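Facilities help > Furniture and fittings > Resolved

Worktable in Room 4: boards not sitting level, beige tub slides
Logged by Declan Keane, January

Reported problem: The white table in the sorting room has a line across it where the two boards meet. Anything with a flat base catches on it when pushed across. The beige tub with the grey rim also drifts towards the wall when people lean on the table. Table is a Gelero with the add-on board at the back, fitted by Rosance before we moved in.

09.10 – Declan Keane
Cleared the table and wiped it down. Ran a steel rule over the join. The back board stands proud of the main one at the left end and is flush by the time you get to the right. Tightened the 3 clamps underneath. Two were finger loose. No change on top that I could feel.

09.45 – Declan Keane
Put a spirit level on it front to back. Table leans towards the wall. Wound the rear feet out until the bubble sat in the middle. The left one is stiff and needs the long spanner from the Ó Riain toolbox, not the short one.

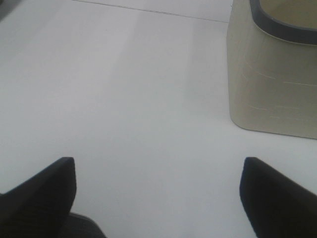 Put the tub back and filled it to the usual weight with returned fittings. Leaned on the front edge and it stayed put. Pushed it over the join by hand and it still catches, though less than before. Leaving the ticket open for the join.

11.20 – Ramesh Dubey
Had a look before lunch. Please don't plane or sand the board – the white face is thin and you will go through it. The fixing plates under the left end were put on with a washer too many. Same fault on the bench in the packing room last year. Take one washer off each plate and do the clamps up again, left end first.

13.35 – Declan Keane
Washers off, clamps done up in the order Ramesh gave. Steel rule now sits flat the whole way along. You can still see the line but you can't feel it with a fingernail. Tub goes over it without catching, full or empty.

13.50 – Declan Keane
One more thing. The tub has been getting overfilled. The stores sheet gives 600 small fittings as the limit and the last delivery note had 3,000 going into the same size. Have asked for the rest to be split between the Rusivell crates on the floor rack. Can somebody print the limit on a label? The old one has gone.

14.05 – Ramesh Dubey
Label printed, it's in your tray. Spare washers are in the tin with the shelf pegs. Check the clamps again in a month, they work loose when the trolley knocks the legs. Closing this.

Status: Closed
Fix: excess washers removed, clamps retightened, rear feet adjusted

Related tickets
Packing room bench, raised edge at join
Floor rack: bottom shelf bowing
Trolley wheel sticking on threshold strip
Replacement feet for Gelero tables
Lost labels, small parts tubs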